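Street Operation Guidelines: Gallery
Velovell ground robot program, residential routes

The pictures on this page go with section 5 of the operating rules, which covers travel on residential streets under tree cover. Sustari and Miah crews work to the same section.
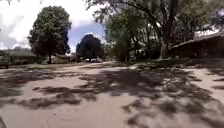 Leaf shadow over most of the near pavement, no painted lines. Shadow edges are not to be logged as obstacles or as lane limits.

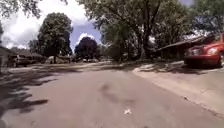

Small white X on the open asphalt, low curb to the right, red vehicle in a driveway. Surface marks are logged by position — the dark smudge as well as the X.

Prasanna Jayasinghe
Field Standards Lead, Velovell

Both views are of the same street. The rules that apply:

Parked vehicles are treated as able to move at any time. Slow down before passing a driveway, occupied or not.

Exposure is checked before each run and again when tree cover changes. If more than 50 percent of the near ground is in broken shadow, the operator stays within 90 feet and keeps the stop control in hand.

Curbs are crossed only at driveway aprons.

Runs are capped at 2,000 feet between log entries. The Pitel log form is still accepted through December; after that use the new one — same fields, different order.

Rev. 12/02/2019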